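Storing and shipping loose mirror housings without scuffing the grain
Trevness Parts Forum > Workshop and Storage > Packing

19 posts in this thread

grainside
Posted Apr 11, 2020

I have been sorting textured mirror housings for resale and want to settle on one method for bins and outgoing boxes. These are the bare black molded shells, unpainted, no glass, no motor. The grain is the problem. A painted shell can be polished. A textured one shows a bright line wherever something hard has dragged across it, and trim restorer hides the line for a month at best.

Current method: plastic bin, flat sheet of cardboard on the bottom, shells laid on the sheet with nothing stacked on them. The sheet is cut from old shipping boxes. I don't trim it to the exact floor size, so there is usually a gap at one side.
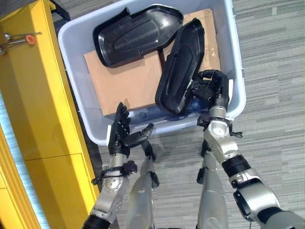 ketteringbolt
Cardboard on the floor is fine, but it does nothing about shell-to-shell contact. Two shells in one bin will meet at the raised lip every time the bin is moved. The lip is the hardest edge on the part. I use one shell per bag and only then into the bin.

grainside
Which bag? I tried thin poly and the ribs on the inside went through it.

ketteringbolt
Foam pouch, the kind sold for plates. Slide the shell in rounded end first and fold the flap over the open face. Haka sells them flat in packs and they fit everything up to a small van mirror. Above that size you need two pouches taped together.

0_offset
Disagree with pouches for storage. Fine for shipping. If the shell has any silicone dressing on it, the foam picks it up and you get blotches in the grain when it comes out months later. I put a batch away in December and had to wash every one of them. Bare cardboard has never marked a part for me.

ketteringbolt
Then wash them before they go in. Dish soap, soft brush, full dry. Dressing should not be on a stored part in the first place.

0_offset
Agreed on washing. Still not putting foam against them for months.

marl_and_clay
Cardboard is not neutral either. Corrugated sheds dust, and the dust sits in the grain. It also takes up water. My garage is unheated and the bin liners were soft by the end of winter. I changed to thin closed-cell foam sheet, the white packing kind. Replace it when it gets dirty.

grainside
Dust I can live with, it brushes out. Damp is a fair point. My bins are indoors so I had not considered it.

One thing I should have put in the first post: I also need to know whether to store open face up or open face down. Up keeps the weight on the curved back, so the contact patch is small and right on the visible surface. Down puts the weight on the lip, which is hidden once the part is mounted, but the clips along the edge take load.

0_offset
Down, if the clips sit below the level of the lip. Set the shell on a table and look. If it rocks, a clip is touching and it goes face up.

ketteringbolt
Face up on foam. I have replaced too many broken clips. A scuff costs you a few dollars off the price, a missing clip makes the part scrap.

marl_and_clay
Clip loads from the weight of an empty shell are nothing. A housing like that weighs less than a can of soup. Clips break when somebody stacks things on top, or when they get snagged coming out of the bin. Lift by the lip at both ends and they don't snag.

ketteringbolt
People do stack things on top, though. I am planning for that.

grainside
Noted, both sides. I weighed one on the kitchen scale to see what we are arguing over. It came to 535 g with the inner bracket left on, so heavier than marl_and_clay's soup, but the bracket is a good part of that.

For outgoing orders I am going with a single-wall corrugated box, one shell per box, sized so there are 2 inches of clearance on every side. Jiang boxes have worked for me up to now. The flaps stay square and the tape bites on the first pass.

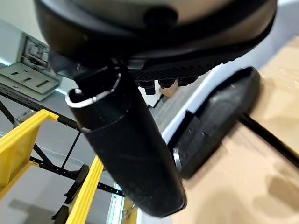 The clearance gets filled with crumpled kraft paper, packed firmly enough that the shell does not shift when the box is turned over. No loose peanuts. They work their way into the ribs and the buyer spends the evening picking them out. The inside of the shell gets its own ball of paper so the walls are supported if the box is squeezed.

Left and right go in separate boxes even when sold as a pair. I shipped one pair together and both arrived with matching rub marks.

0_offset
Double wall if it is going more than one zone. Single wall with a part that light is usually fine, but you have no margin if something heavy lands on it.

marl_and_clay
Single wall is enough. Paper fill does the work. I have sent them to Brarnumness and back on a return in the same single-wall box, and the part was sellable both times.

ketteringbolt
One return is not a test.

marl_and_clay
No, but it is the data I have. Does anyone have a breakage rate for double wall?

grainside
I don't. I will keep single wall for now and write the box type on each order slip so there is something to compare later. For the bins I am changing to closed-cell sheet on the bottom, washed parts only, with a strip of the same sheet standing between shells. Face up or down decided by the rocking check.

0_offset
Cut the strip taller than the shell or it falls over.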